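How to Sort a Junk Drawer So It Stays Sorted

I've lived in four apartments and two houses, and every one of them had a drawer that wouldn't close by spring. Ours in the Busberg house was the worst (it once held a doorknob, a bag of birdseed and three tape measures, none of which anyone could find when there was a shelf to hang). So if yours is a mess, please know you're in good company, and that you can fix it in one evening with 60 minutes and a cup of something warm.

Start by emptying everything onto an old towel. I know it's tempting to pick out the obvious trash and shove the rest to one side, and I did it that way for years, but you really do want to see the bottom of the drawer. Wipe it out while you're there and let it dry with the drawer left open.

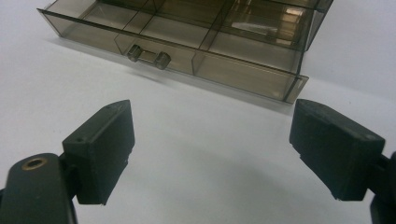

Reading time: 7 minutes
Filed under: Small Spaces

Now make your piles. Mine usually go batteries, things that stick (tape, glue, those little felt pads), things that write, things that hold other things together, and a last pile for mysteries. Test every pen on the back of an envelope and be brave about it! A pen that needs coaxing today is going to need coaxing in November too.

Next comes the part I enjoy most, which is matching each pile to a compartment. A divided box works nicely for the small stuff, and I'm fond of see-through plastic, even the tinted kind, as you can tell the thumbtacks from the paper clips without opening anything. Measure the inside of your drawer or shelf before you shop, and measure the height as well. I came home from the Ploltley market with a lovely organizer that was too tall by the width of a pencil, and it lives in the bathroom now, full of hair ties.

Put the things you reach for every day in the front row, and the picture hooks and spare fuses toward the back. Batteries should stay in their packaging or have their ends taped, and please keep the little round ones somewhere children can't get to at all.

As for the mysteries, drop them in an envelope, write the month on it, and tuck it in a closet. If you haven't gone looking for that odd bracket by the time the season changes, out it goes.

Once a month, usually while the pasta water is heating, I open the drawer and put the wanderers back where they belong. It takes less time than the pasta does, and I nearly always find a rubber band in with the stamps.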